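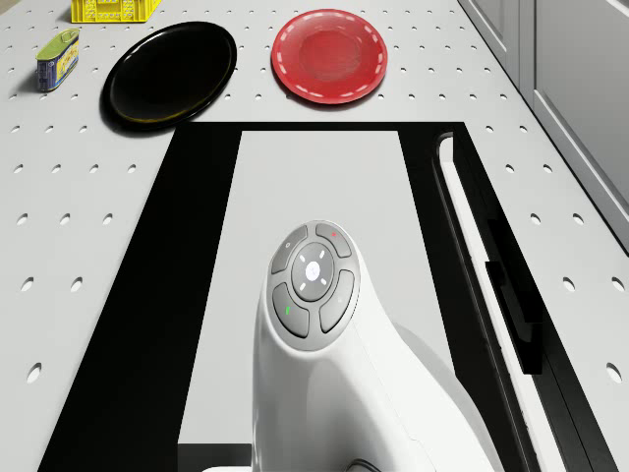 Tin, black plate and the yellow crate, far edge of the table.

Subtitle bench notebook, January
Project: Luangrath, theatrical, reels 1 to 5

9:10 am. New picture arrived overnight from Sisance. The email calls it "locked." The last one was called "final locked" and the one before that "locked v2 USE THIS," so I'm filing the word under weather. Loaded it in Okon, which took its usual eleven tries to find the audio, and ran the old subtitle file against the new cut to see what broke.

What broke: of 3445 events in the English master, 491 no longer sit where the talking is. Most of those are in reel 3, where the siege has been shortened and the king's council has been lengthened to make up for it. I would have gone the other way, but I'm paid to type.

Reels 1 and 2 are clean apart from a constant slip after the new studio logo. Offset them and spot-checked the front, middle and tail of each. Reel 4 has one trimmed song. Reel 5 is the same as before except that the end credits now run over the last line of dialogue, so the last line of dialogue has nowhere to go. Put it at the top of the screen for now. It looks like the old queen is forgiving her brother from the ceiling.

Reminder to whoever opens this file next: do NOT let Okon auto-shift across a reel change. It will do it cheerfully, it will report success, and everyone in reel 4 will be speaking the thoughts of the person opposite. Shift per reel, save per reel, then join.

9:50 am. The languages again, for the record, because I keep getting asked on the phone and giving different answers. There are 4 spoken in the film: the court language, the hill language, the traders' mix, and the old liturgical stuff the priest does. The court and the hill people understand each other when the plot needs them to. The director wants the audience to know who is speaking what. The first idea was a different color for each. The second idea was italics for everything except the court, which made two thirds of the movie look like a dream sequence. The current idea is brackets at the first change of language in a scene and nothing after that. So: [in the hill language] once, then plain text. I like it. It is dull and people can read it.

Benedicta Gyamfi does not like it. She is adapting the dialogue for the English dub and would rather the subtitles didn't announce things the dub will have to hide, since in the dub everyone speaks English and the traders get an accent. I said the two versions play in different rooms. She said reviewers watch both. We left it there and she went off to fit "your majesty" into a mouth that closes after one syllable.

10:30 am. Reel 3, council scene, first pass. Notes:

The general's big speech used to be cut up with reaction shots, which gave me natural places to break. Now it plays in a single take and he doesn't breathe. He's a very fine actor and I wish him a head cold. I've broken on sense and let two events cross the only cut in the scene. Both are flagged.

"The river does not ask the stone" stays as is. Three people have now offered improvements and every one of them explained the line. It's a proverb, it's allowed to sit there.

The word for the king's younger cousin, who is also his foster brother and later his prisoner, is a single word in the original. We have been using "cousin." In the new material he's called "brother" by his own mother, so now anyone paying attention will think they've missed a marriage. Sent the query to Duangjai Sombatkul, who did the first translation and has the family tree taped up next to her monitor. Her answer was "kinsman, sorry." I hate kinsman. Used it twice, went back, used "cousin" once, and left a comment.

Place names: the fort keeps the spelling on the map that appears in reel 1, even though the map has it wrong. The map is burned in. The map wins. 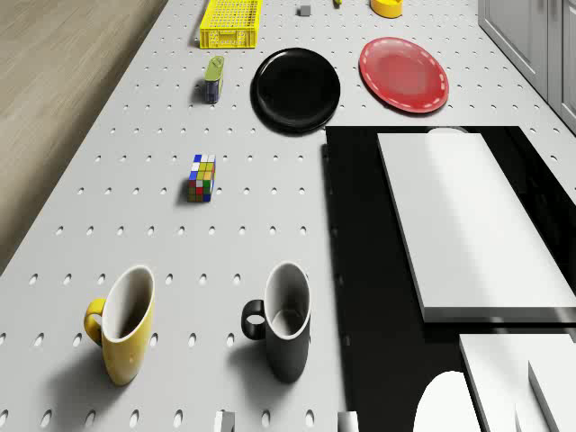

Color and outline, since the test screening notes came back with a whole page on it. The temple interiors in reel 2 are whitewashed top to bottom and lit like a dentist's, and our white text vanishes against the steps every time the priest sits down. Sisance suggested yellow. I tried a pale one first, which turned to custard on the big screen, and then a strong one with no outline. The strong one behaves like that bright yellow crate at the far end of the white table: it carries perfectly well, and you look at it before you look at anything else. Fine in a crate. In a scene where a woman is silently deciding whether to poison her uncle, you want the eye to get back up to her face. So I'm keeping white, with a heavier dark outline and a very soft shadow, reel 2 temple scenes only. If anyone wants yellow for the whole picture they can have it, but I want them to sit through the wedding with it first, where every extra is carrying marigolds.

11:40 am. Reading speed. Okon's default limit is set for somebody who reads quickly and has no popcorn. I've pulled it down for the liturgical passages and left it alone elsewhere. The result is a great many red flags in the trader scenes, because traders talk over each other, which was charming on the page. Decided to subtitle one trader at a time. Whoever is funniest gets the line. This is not a policy I'd defend in writing, and I see that I have written it down.

Cuts made for length, in case anybody asks where the jokes went:

The mule joke in reel 1. Needs two lines of setup and the mule is gone by then.

"By my father's beard and his father's beard" is now "By my father's beard." One beard is plenty.

The list of tributes in reel 4. The herald names every item in the procession, and we can see every item in the procession. Kept the first and the last. The salt has to stay, as it comes back in reel 5.

The astrologer's second warning. He says the same as in his first warning, but louder.

12:20 pm. Lunch, then the song.

1:05 pm. The song. The trimmed version loses the second verse and keeps a line in the chorus that refers to it, so the heroine is now homesick for a lake that hasn't been mentioned. Options were (a) put the lake into the first verse, where she's singing about a door, (b) make the chorus line vaguer, (c) leave it and trust that people accept lakes. Went with (b): "the water I left behind." Duangjai is happy with it. She also pointed out that my rhyme in the third line was an accident and asked me to remove it, because if one couplet rhymes people start waiting for the next one. Removed. Sulked briefly.

Song events stay italic with no brackets. I checked with the sound people whether the hum at the top has words in it. It doesn't, it's the composer.

2:30 pm. Call with Bellska about the delivery file. They'll be making the theatrical package and need each reel separate, starting from zero, with the font included. Our font has the marks for the hill names in it, and their first test swapped the font for theirs, which doesn't. Every hill person's name came out with a small empty box in the middle. The hero looked censored. They've agreed to load ours and send back a test of reel 1 before doing the rest. I asked them to include the shot with the map and the shot with the ferryman, as those two have the most marks between them.

They also asked which version of reel 3 is current. I told them the one from this morning. There was typing. They have a newer one.

2:45 pm. They do have a newer one. It came from Sisance at lunchtime and it's called "locked." The difference, so far as I can see from running them side by side, is that the general now has a reaction shot in the middle of his speech. Somebody else must have noticed that he doesn't breathe. It breaks one of my two flagged events in a good spot and the other in the middle of "kinsman."

I'll take it as a sign and rewrite the line.

3:30 pm. Reel 3, council scene, second pass. Rewritten so that nobody is related to anybody until after the cut. "Your own blood" covers cousin, brother and kinsman, and fits in one line with room to spare. Sent it to Duangjai, who sent back a thumbs up, and to Benedicta, who wants it for the dub since the mouth shapes are near enough. She had been stuck on it since before lunch. She's still against the brackets.

4:15 pm. Where things stand:

Reels 1, 2 and 5: conformed, checked, saved separately. Reel 2 has the heavier outline on temple scenes. Reel 5 last line is still on the ceiling, waiting for Sisance to say whether the credits can start later. I've asked twice.

Reel 3: conformed to the lunchtime cut. Siege needs a read-through with sound up, especially the shouting from the walls, which I've so far done from the old script.

Reel 4: song done. Tribute scene trimmed. There's a line at the gate I can't match to anything in the script, spoken by a guard with his back to us. I've listened to it until it stopped being language. Duangjai thinks it's the hill language and quite rude. The traders' consultant thinks it's a traders' word for "next." Left blank with a comment, and I'd like a third ear on it tomorrow morning before I ask the director.

Backups are on the bench drive, in the folder with the project name and no adjectives.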